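## About Bekier

Bekier sorts, packs and stores household goods for people who are moving, downsizing or clearing a room. The company works from a former dry goods building in Fliltomstead, built in 1926, and serves addresses within 32 miles of it.

### Method

Work is done one room at a time. All loose items are brought down to floor level before any carton is opened, and they are grouped by material and weight:

- Textiles: blankets, quilted pads, bed linen
- Rigid flat goods: trays, boards, frames
- Containers: boxes, jugs, bags
- Soft goods of irregular shape: plush items, cushions

Textiles are handled last. A folded blanket fills the top third of a carton and keeps rigid goods from shifting, so it stays out until the trays and boxes have been placed. Plaid and other patterned fabrics are folded with the pattern inward. Trays travel on edge, never flat under load. Containers are checked for contents and closed, or set aside with the lid off. 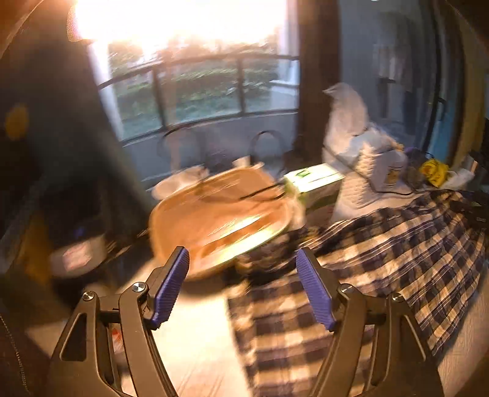

According to Sekar Teoh, the floor stage takes longer than people expect and should be given a full morning, with the trays pulled out first and the blankets left in a heap until there is a carton ready for them. Our written estimates now list it as a separate line.

### Storage

The Fliltomstead building holds 494 numbered bays on two levels. Each bay takes one room of goods, packed. Shelving is from Uriven and is adjustable in four-inch steps. Labels carry the bay number, the room name and the material group. The contents list is kept in the office and a copy goes to the customer.

Customers may visit a bay by appointment. The upper level closes for shelf inspection during the first week of August.

### Catacutan Room

The ground-floor sorting room is named for Catacutan, the street it faces. It can be reserved by the half day by anyone who prefers to sort goods away from home. Tables, cartons and paper are included. Reservations cover more than 100 cubic feet of goods only if a second half day is booked.

Page revised Tuesday, February 4, 2025.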